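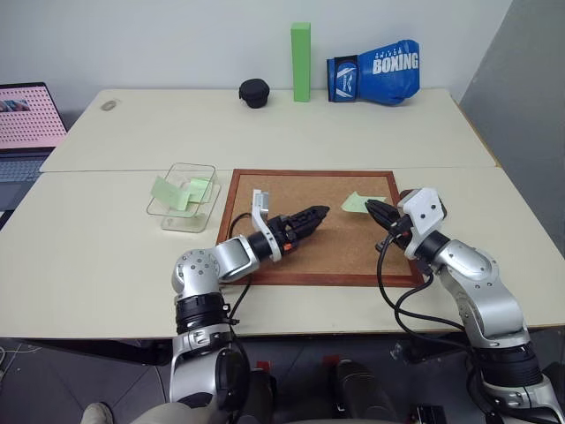
*By Luzius Holzer | Workshop & Home Tips | 19/07/2026*

## Before you pay for a robot to tidy your corkboard

Fastness will rent you a two-armed setup for light chores, and the chore they like to demo is sticky notes on a cork board. I sat through it at the Jotiscombe showroom. The price is $965 for 30 days, and setup is extra. For that money I'd want it to do my taxes.

A few tips if you're tempted anyway:

- **Lay the board flat.** The demo board was flat on the table. Mine hangs over the workbench, and the salesman got vague when I asked about walls.
- **Look in the note bin.** Theirs was a clear plastic container with pale green notes, some of them folded upright. Ask to see it work from a fresh, flat pad. A folded note is easier for anybody to grab.
- **Mind the cables.** They loop over the front of the table toward the floor. Tape yours down if you have a dog.
- **Bring your own junk.** I'd start with receipts.
- **Read the return terms.** Fastness gives you 10 days, and shipping back is on you.

Bilard sells a cheaper one-arm kit. I tried it in March and sent it back.

What I use now is a box of pushpins and a rule: any note older than 36 hours gets done or tossed.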